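Hellside Interfaith Welcome Project
Progress report to the Furkura Fund, second period

1. Where we are

The grant covers a twelve-month program of open evenings, home visits and a short reading course on the beliefs and practice of the main faiths in Hellside. This report covers the second period, which ended in May. The first period was mostly setup and was reported separately.

The open evenings are on schedule. The reading course started three weeks late and has now caught up. The home visits are behind, and section 4 explains what we propose to do about that.

2. Open evenings

Evenings are held on Thursday at 7 p.m. They move between the mosque on Otov Street, the Methodist hall, the Sikh temple and the synagogue annex. Each host gives a short talk on how worship works in that building, then there is food, then questions. We asked hosts to keep the talk under 40 minutes after two of the early ones ran past an hour and people with children had to leave before the meal.

In this period 117 different people signed in at least once. The sign-in sheet asks for a first name, a postal code and, if the person wishes, a faith or none. We do not ask for anything else. A large share of those who filled in the last box wrote "none" or "raised Catholic," which is a change from the first period, when most visitors already belonged to one of the four host congregations.

The questions people bring have been practical. What to wear, whether to shake hands, what happens at a funeral, whether a visitor may take communion, why shoes come off. The question of conversion came up at the mosque evening and again at the Methodist hall. Both hosts answered it directly. The ground rules agreed at the start say that a host may explain how a person joins the faith if asked, and may not follow up with a visitor afterward unless the visitor makes the first contact. We have had no complaints under this rule.
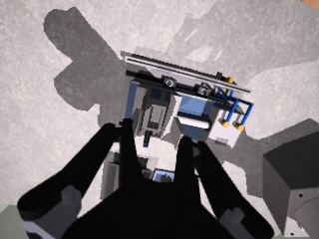

Gripper over a light gray stone-like surface (computer rendering).

3. Reading course

The course has eight sessions of 90 minutes. Each uses a few pages of scripture or prayer in English, chosen by the congregation it comes from, with a one-page introduction. The late start was due to the Psalms and Qur'an packets. The translation we first picked for one of them could not be copied without a fee, and we changed to another.

We set the limit at 40 places and all were taken. Attendance fell in the middle of the course, at the two sessions on law and diet, and rose again for the sessions on prayer. Comments on the feedback forms suggest the law packet was too long and used too many terms without explaining them. It has been cut by half for the next group and now has a word list on the back.

Several people asked for a session on what the texts say about doubt. The tutors were split on this. Two felt it would pull the course away from its purpose as an introduction. We will try it once as an optional ninth session, at no added cost to the grant, and report on how it went.

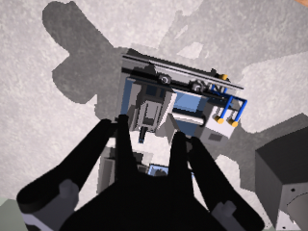 The tutors also raised the matter of holy books being handled in a shared room. The mosque asked that printed Arabic text not be left on the floor or thrown out with other paper. We now collect all packets at the end and return them to the congregation that supplied them. This applies to every faith, so that one group is not singled out.

4. Home visits

The plan was for 50 visits across the full grant year, with a household of one faith hosting guests from another for a meal. We are well short of the pace needed. Hosts have been easier to find than guests. People who come gladly to a public building are slower to say yes to a stranger's dining room, and Ramadan, Lent and Passover made dates hard to fix in the spring.

Kosher and halal rules have also limited who can host whom, though less than we expected. Most households were content with a vegetarian meal on paper plates. The host sheet now says this plainly.

We propose two changes. First, guests may come in pairs with someone they already know. Second, up to a third of the visits may take place in a congregation's kitchen in place of a private home. We ask the Fund to approve both. The target would stay the same.

5. Money

Spending is under budget for the period. The underspend is nearly all in the home visit line. Hall heating cost more than planned at the synagogue annex, and printing cost less once the packets were shortened. Núñez Print did the course packets and the evening flyers and will reprint the law packet at the original price. A full statement with receipts goes to the Fund under separate cover.

6. Next period

The second reading course opens in the fall and already has a waiting list. Open evenings will pause for the summer, apart from one outdoor meal in the park. The small Buddhist group that meets above the library has asked to join as a fifth host. The four existing hosts have agreed, and their first evening will be added once the room's fire limit has been confirmed in writing.

We would like the Fund's answer on the home visit changes before the fall dates are set.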